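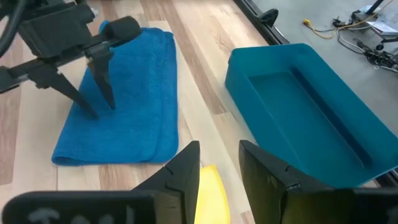

Towel task weekly - minutes
2 July 2026, Bainbridge room, started late
Notes: Roksolana Stetsiuk

1. Last week's actions
Grip tape order - done. Updated operator sheet - not done, carried over.

2. Demo count
465 good episodes in, target 566. 23 thrown out, mostly operator let go of the leader arm before the end pose. Plastetthorpe site sends theirs Monday, not counted yet.

3. Blue towel
Long talk. Left arm pinching top layer only is still the hard bit. Operators pick up two layers, notice, drop, try again - and the retry goes in the recording. Agreed: one retry ok, second retry = discard and reset. Reset means towel folded again, long side pointing away from operator, bin to the right of it. Pls stop "fixing" the towel by hand mid episode.

4. Wrist view
Fingers take up a lot of the picture when the right arm comes in low. Question whether operators should watch the wrist feed or look at the table. No agreement. New people do better looking at the table, two of the old hands disagree. Try both, 4 operators, same towel, compare fold times.

5. Speed
Skaletti people want faster demos. Roksolana against - the January set was fast and jerky and training on it was a waste. Keep slow approach, faster on the carry. Sukport to say if the controler lag is fixed in the new build, no reply so far.

6. Floor cables
Still loose on the floor past the table edge. Tie up before next session.

7. AOB
Leader arm left handle squeaks. Someone has the good hex key, please return.

Actions
Roksolana - operator sheet, retry rule added
Roksolana - chase Sukport re lag
All - cables, before anyone records
Next meeting same time, room tbc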